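Filed under: Home Office / Cheap Fixes

Desk stuff that costs nothing, or close to it. Been meaning to type these up since February and keep getting distracted, so no real order.

Screen height first. Top of the screen near eye level when you sit the way you really sit, slumped and all. Mine was way low for years. Neck like a rusty hinge. Don't buy a riser until you've tried a box or a couple of fat books for a week and know what height you want.
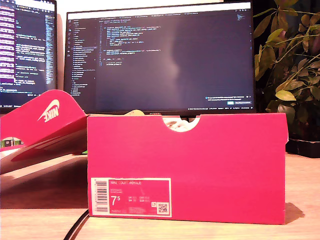
Boxes are worth being picky about. You want stiff board, square corners, a lid that fits. Shoeboxes are the obvious pick, and a Nike Court Royale one like the pink one on the desk here is a decent size for it. Pack it tight before anything goes on top - old magazines, printer paper, whatever's heavy and flat. A 500 sheet ream laid flat is great filler. Empty box will sag in the middle, maybe not today but it will. If the monitor is heavy skip cardboard and use a chunk of shelf board on blocks.

Push down on the lid with both hands before you trust it. Any give, add more filler. Then wiggle the desk. If the screen rocks, take it off and start over.

Cables. Bread bag ties, the flat plastic kind, write on them with a marker. PRINTER, LAMP, etc. Takes ten minutes and you will never again unplug the router by mistake. Charmaine Potgieter wrote in to say she uses toilet paper tubes in a drawer for spare cords, one cord per tube, and I've since stolen that.
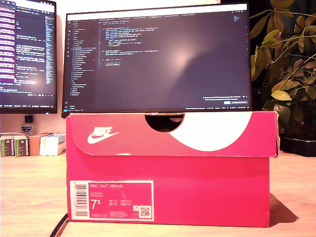
Photo: Wian Chauke / reader tips

Leave slack behind the monitor so you can swivel it without draging everything along. Learned that one with a full mug of coffee.

Wood desktops: damp cloth, drop of dish soap, dry right away. No spray polish near the keyboard, it gets on the keys and they go tacky. White mug rings on real wood - try a dab of plain mayo, leave it an hour, wipe. Sounds dumb. Worked on my Skivent table, did nothing on the laminate one. Test a corner first!

Sticky label gunk comes off with a hair dryer and an old gift card. Cooking oil for whats left, then soap.
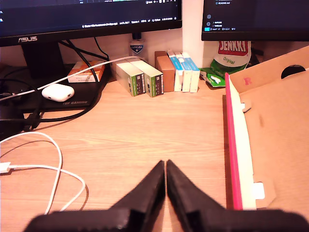
For the label gunk on plastic go easy with the heat, low setting and keep it moving. Same on anything painted.

Squeaky chair: flip it, tighten every bolt, then one drop of oil where the post meets the seat. One. Wipe the extra or it ends up on your pants.

Crumbs in the keyboard, unplug, upside down, soft paintbrush between the keys.

More next time, have a pile from Cyril Lightfoot on drawer runners that I haven't tried yet.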